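Jokia Stone Care Kit, three months in

Denise Pilkington
26 November 2025

I don't trust cleaning products that come in a kit. A kit usually means one useful bottle and two more to make the box heavier. So when my neighbor Visitación Zabala handed me her spare Jokia Stone Care Kit and told me it had changed her kitchen, I said thank you and put it under the sink for a month.

What finally got me to open it was a ring of olive oil next to the stove that had gone dark and stayed dark. Dish soap did nothing. Baking soda paste did a little. The kit has a spray cleaner, a bottle of sealer, a tub of poultice powder and two cloths, and the poultice is the part I'd pay for again. You mix it to the thickness of peanut butter, spread it on, tape plastic wrap over it and leave it overnight. It took two rounds. The ring is gone unless you know where to look, and I do know where to look.

The daily spray is where I start to grumble. The label says it "restores natural depth," whatever that is. I used it on one half of the island for three weeks and a damp cloth with a drop of dish soap on the other half. My husband couldn't pick the treated side, and neither could I. It smells like a hotel lobby, which you may enjoy more than I did.

Then the sealer. Jokia says one coat protects for 1,000 days. I have no way to check that and I doubt they do either. Before you buy any sealer, pour a spoonful of water on your stone and wait. If the water sits there in a bead, you don't need it yet. Mine soaked in near the sink and nowhere else, so I sealed near the sink. The instructions want you to do the entire kitchen, naturally, and then buy another bottle. 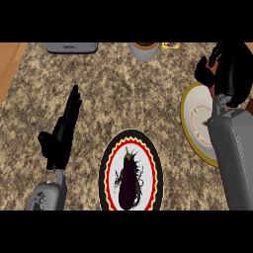 Speckled granite in tan, beige and dark brown.

A word on color, as this matters more than the box lets on. Busy, mottled stone hides nearly everything. Crumbs, water spots, streaks from a bad wipe, all of it disappears. If that's what you have, you could skip the spray for a year and get no complaints. My sister has plain black counters from Barrios and she sees every fingerprint. She tried my spray and said it streaked unless she buffed it with a dry cloth right away. The cloths in the box shed lint for the first few washes, so use your own.

I also tried the Pivent wipes, which cost less and dry out before you reach the bottom of the tub. Skip those.

The kit covers 200 square feet according to the side panel. I used less than a third of the sealer and most of the poultice, so their idea of what people run out of is different from mine. The poultice is sold alone if you dig through the Jokia site far enough. Buy that, keep it for oil stains, and use dish soap the rest of the time.

Three stars. It would be four without the spray.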